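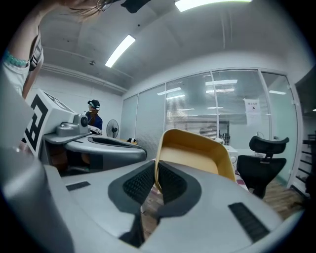

Subject: Re: [Dallby-2nd-floor] Fan, blinds and the big desk
From: the long-suffering keeper of the room list

On the fan: it belongs to the room. It was bought out of the Asent money two summers ago along with its twin, which went upstairs "for the afternoon" and has made a life there. The white one on the stand stays put, please. If you're hot next door, there is a form, and I'm told the form works.

Earlier message:
> Could we have a word about the meeting room with the glass wall?
> We're in there most mornings now and by eleven it's an oven. The
> fan helps whoever is sitting by it and the rest of us get to
> watch. Also, are the blinds meant to be shut or open? I've been
> told both, with great confidence. And is there any chance of
> swapping the curved desk for two straight ones? It takes up half
> the room and you can't push anything up against it.

Blinds: either. Shut them if the light bothers you. What I'd ask is that you tilt them with the wand and leave the cords alone, as Oksanen charged us 200 to restring the last set and the man sighed the whole time he was doing it.

The desk I have more sympathy with. It's grey, it curves, and it was chosen by somebody who had seen a reception area and liked it. The trouble is that it came in as one order from Hukora and they won't split it or take it back. I asked about selling it on and was offered 100, collection not included. I measured the door afterwards and I think it would have to leave in pieces. So it's staying at least until July. The recessed panel in the top is not for biscuits. I say this having cleaned it.

Notices: the glass is fine for paper ones, but use the low-tack tape from the stationery drawer. The parcel tape leaves a stripe that outlives the notice by years. If yours is out of date, take it down, and if it's somebody else's, ask first. We had words over that in the spring.

Lights: the long tubes are on one switch, so it's all or none. I have asked for a second switch. I asked in the old building too.

If anyone has strong views on straight desks, send them to me off list before the next order goes in. Weak views can stay where they are.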